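Vustari pauses suturing sessions after instrument wrist fault

Vustari has asked the training centres that use its Mondov surgical system to stop robotic suturing practice for the time being, after a fault in which an instrument wrist was slow to answer the surgeon's hand. The fault came to light in December during a practice session at our Doherty training rooms – no patient was involved, and we are very glad to be able to say so at the start.

The trainee felt the needle driver lag for a moment as she turned her wrist, did exactly what she had been taught, and lifted her foot from the pedal. Our engineers have since gone back through 1,134 session records and found the same delay in nine of them, each time after about 25 minutes of steady stitching.

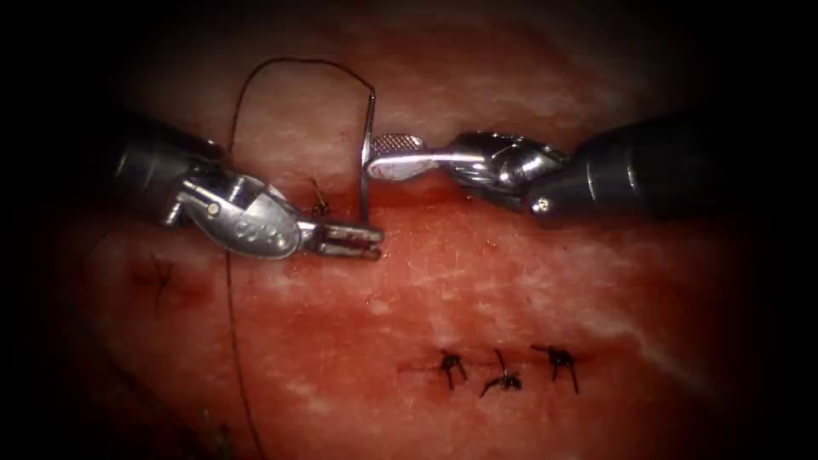

We now believe the trouble lies in a drive cable supplied in a single batch, which stretches a little more than it should. New cables are being fitted at our Poline workshop, and every instrument will run for 90 minutes under load before it goes back out to its centre.

"I know how much our trainees look forward to their time on the system, and I'm sorry to be keeping them from it," said Ya-wen Huang, head of safety at Vustari. "We would all much prefer a few quiet weeks to a needle that moves late."

Centres should keep their instruments boxed until our courier calls, and are very welcome to ring their usual Vustari contact with any worries, however small.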